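纺织品整理与收纳 课程讲义
第三单元 平面类织物的折叠与堆放

一、本单元范围

平面类织物指展开后基本为单层矩形的制品,包括毛巾、方巾、枕套、桌布、薄毯和床单。衣物因有袖、领、腰头等部位,折叠路径不同,放在第四单元。带松紧边的床笠归入本单元附录,课上不讲,考核不涉及。

本单元共三次课:第一次讲对折法,第二次讲三折法,第三次讲堆放与复检。对折法和三折法各有一次实操,实操用布由教学组统一发放,不用自带。

二、术语

长边、短边:以织物完全展开时为准,折叠后不改称呼。
折脊:折叠后形成的封闭边。
开口边:折叠后露出布层端部的边,与折脊相对。
层差:同一侧上下各布层边缘之间的水平距离。
错角:上层角点与下层角点不重合的情况。一个角错开,多数是对折时转动所致;同侧两个角同向错开,多数是对折时平移所致。
浮皱:只存在于表层、用手掌推一次即可去除的皱纹。
夹皱:位于内层的皱纹,表面只表现为局部隆起,须退回上一步才能处理。

学生作业中常把浮皱和夹皱混写为“不平”,这样写不给分。

三、折叠前的准备

台面应大于织物展开面积的一半以上,表面干燥,无毛刺。颜色选深色或中性色,浅色织物的边线才容易辨认。台面高度以操作者前臂水平时略低于肘部为宜。

织物放上台面后,先找四角,再找四边。四角没有全部露出之前不做任何折叠。绒面制品还要确认绒向,绒向朝操作者时,推平的方向应由近及远,反向推会把边缘带起。

薄型针织布自身弹性大,拉角时两手用力不等会使布面变成平行四边形。处理办法是放开四角,让布面回缩,再从中线向两侧轻推。

四、对折法

1. 织物展开,长边平行于台面前沿。
2. 双手各取一个短边上的角,拇指在上,食指在下,捏入深度不超过一个指节。
3. 提起,向另一短边移动,高度以布面中部不离开台面为限。
4. 先对准一侧角点并压住,再对准另一侧。
5. 手掌由折脊向开口边推一次,排出夹层中的空气。
6. 检查层差,合格后进行下一次对折,折向与前一次垂直。

第3步的提起高度是主要误差来源。提得过高,布面中部悬空,放下时下层被带动,折脊偏离中线。第5步推平方向如果反过来,空气被赶向折脊,折脊变圆,下一次折叠时厚度不均。

对折次数由目标尺寸决定。厚毛巾一般两次,薄枕套可到三次。每折一次层数加倍,超过八层后外层弧长明显大于内层,层差无法靠对齐消除,应改用三折法。

五、三折法

三折法先在短边方向取三等分线,近侧一份向内折,远侧一份覆盖其上。覆盖的一份应比理论值略窄,留出折脊厚度,否则外缘会越过第一道折脊,堆放时该侧偏高。

长方形织物通常先三折再对折,得到接近方形的折叠件。顺序倒过来也能得到同样的外形,但折脊数量多,开口边分布在两侧,不便于取放。讲义中凡不另作说明,均按先三折后对折执行。

六、成形后的检查

检查顺序固定为:外形、边、角、面。

外形:看是否为目标形状,相邻两边是否垂直。整件相对台面偏转不算缺陷,摆正后再判断。
边:看四边有无下层露出。露出部分呈窄条且宽度均匀,为平移造成;一端宽一端窄,为转动造成。
角:逐个看四角。只有一个角露出下层时,先检查与它相对的角,再决定是否重折。
面:区分浮皱与夹皱。浮皱推平即可,夹皱退回上一步。

修正时只动开口边,不拉折脊。从上层拉角去迁就下层,表面看来对齐,内层张力并未消除,放置一段时间后会重新错开。

七、堆放

同规格的折叠件堆成一摞,折脊一律朝外。摞高不超过底边长度。尺寸不同的不混摞,确需混放时大件在下。

放入敞口箱时有平放和立放两种。平放取用上层方便,下层受压,适合厚织物;立放每件受力相同,折脊朝上,便于识别,但箱内必须填满,留有空隙时折叠件会倒伏。薄型针织布不宜立放。

八、实操用布与编号

实操用布分两种规格,Kasis为毛圈布,Maver为薄型平纹布。本学期可用布共159件,每组领取后按编号登记,课后原数交回。箱体使用Navow敞口箱,不得叠放。

Kolev评分表满分100分,其中外形20分,边30分,角30分,面20分。单元合格线为82分,低于合格线的须在10月补做一次,补做只限对折法。

九、作业

1. 取一条毛巾和一个枕套,各用对折法折至四层,测量四边层差,填入附表。
2. 第1题中任取一件,故意在第4步转动一侧角点,记录成形后错角的位置,用第二节的术语说明。
3. 说明为何八层以上不宜继续对折,文字不超过五行,可附剖面示意图。
4. 阅读教材第21页关于绒向的一节,下次课前完成。

附表填写要求:层差以毫米为单位,取整数;测量从折脊左端开始,顺时针进行;每边测两端和中点,共三个值,不取平均。无法测量的位置画横线,不填零。测量时直尺放在台面上,不压在织物上。
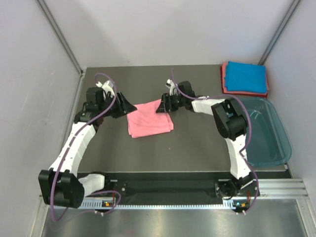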